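Slow Ferments on a Student Budget: Comparing Two Sourdough Starters
Food and Home Studies, final project report
11 August 2022

I have been baking bread since I was tall enough to see into the mixing bowl, so when we were asked to choose a kitchen topic for the final project it took me no time at all. I wanted to know if a starter fed with rye flour would raise a plain white loaf any better than one fed with all-purpose flour, and whether anyone eating it would care. 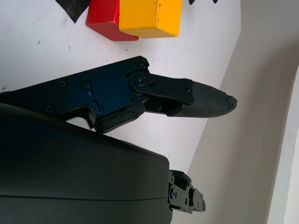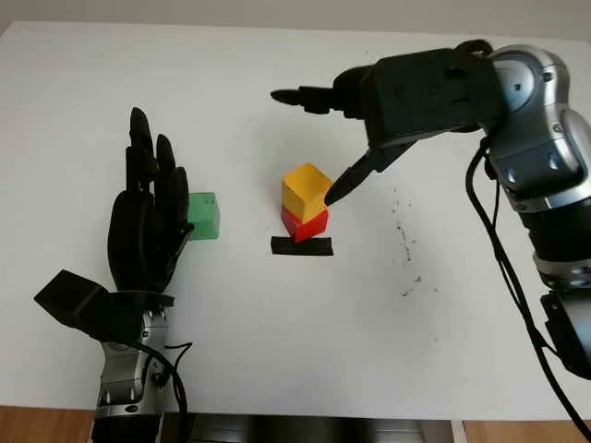
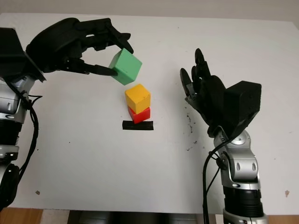 After the first tasting, a reader of our class page asked why I hadn't just used dry yeast and saved myself the month. It's a fair thing to ask! A packet of yeast would have given me bread by dinnertime, and very nice bread too, but the project was always meant to be about the starter, and I had grown fond of the two jars by then (they lived on top of my refrigerator, next to the cereal).

What I used

The white flour came from Stolell, which is the mill brand our corner store carries, and the rye was from the Kushwaha grocery in Flimville. I spent a happy afternoon there and came home with far more than rye. Both starters were begun in April on the same morning, with equal weights of flour and water, and both were fed once a day before breakfast. I missed one feeding during midterms and have marked it in my log.

Every loaf was made the same way: 340 grams of white flour, water, salt and a good scoop of starter. I mixed by hand, folded the dough a few times over the afternoon, and left it in the refrigerator overnight. In the morning it went into a covered pot in a very hot oven. I baked six loaves from each starter, always one of each on the same day, so that a warm kitchen or a chilly one would be the same for both.

What happened

The rye starter woke up first. It was bubbling nicely while the white one still sat there looking like paste, and for a few days I was sure I had killed the white one and would have to begin again. Then it caught up, and after that I could hardly tell them apart by how high they climbed in the jar.

The loaves were closer than I expected. The rye-fed ones spread a little more in the pot and had a darker, more crackly crust, and the white-fed ones stood up taller. My second pair was a disappointment on both sides – I had rushed the folding to catch a bus to Murkham – and I have left those two out of the height table but kept them in the tasting notes, where they did surprisingly well with butter.

For the tasting I cut everything into small squares and put them out on plain plates marked A and B. I collected roughly 80 comment slips. More people liked the rye-fed bread, mostly for its tang, though quite a few wrote that they couldn't taste any difference and would I please bring more.

What I would change

I would weigh the starter next time instead of scooping it. I would also like to measure the temperature of the dough, as my kitchen gets the sun until late in the day and I suspect it did more for the rise than either flour. The rye jar is still going, and I feed it on the same schedule.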